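Nostley Street Block Association - Minutes, Saturday, February 14, 2026

Taken by me, Dace Sepp, because Samuele had a cold and I made the mistake of sitting next to the notepad.

Present: Hubert Thaler (chair), Ngan-ling Wan, Brunello Negri, me, and a few neighbors from the Pagano end who came in during item two and didn't sign the sheet. Please sign the sheet, folks! Samuele Leone sent regrets.

We got going a little late, what with the coffee, and Hubert asked if everyone had read the January minutes. Most of us had. Brunello wanted it fixed that he offered to lend his ladder, not give it away. Fixed, and approved.

1. Street tree pruning

Ngan-ling called the city again and finally got a person on the phone. The maples on the north side are on the list for April, but the big one by the Peven Bakery isn't, and that's the one dropping branches on cars. She's going to send in pictures and ask for it to be added. I said I'd write a letter to go with them (I park under that tree, so I have feelings).

2. Block party

Long one, this. We have $600 left over from last year and Hubert thinks we need $1,000 if we want the tent again. Brunello would skip the tent and pray for sun. Ngan-ling pointed out that we did that two years ago and ate potato salad in her garage. We voted to rent the tent, with Brunello against and pretty cheerful about it.

Music is still open. The Madano brothers would play again, but they want to start at 3 and the street doesn't close until four. Hubert will ask if the permit can be moved up. One of the Pagano neighbors offered a speaker and a playlist as a backup, and I've got her number. 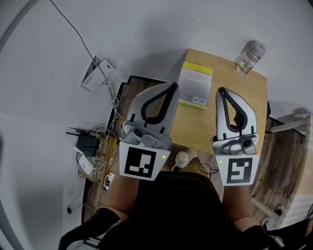

3. Parking on snow days

Oh boy. We spent more time on this than on everything else put together. The short version is that some people put out chairs to save a spot they've shoveled and some people move the chairs. Hubert read the city rule out loud, and it says the street is the street, chairs or no chairs. Ngan-ling suggested we shovel out the whole even side together after a storm, and some 13 households have already told her they'd pitch in. She'll start a phone list. No vote, but a lot of nodding.

4. Anything else

The little free library has a broken hinge again. Brunello has a spare and will put it on this week - he asks that people stop leaving encyclopedias in there, they're too heavy for the shelf.

Lost glove, brown, left hand, on the hook by the door.

To do
Ngan-ling: tree pictures, phone list
Hubert: tent deposit, permit time
Brunello: hinge
Me: tree letter, typing this up

Next meeting is in April, same room, and Samuele is taking notes.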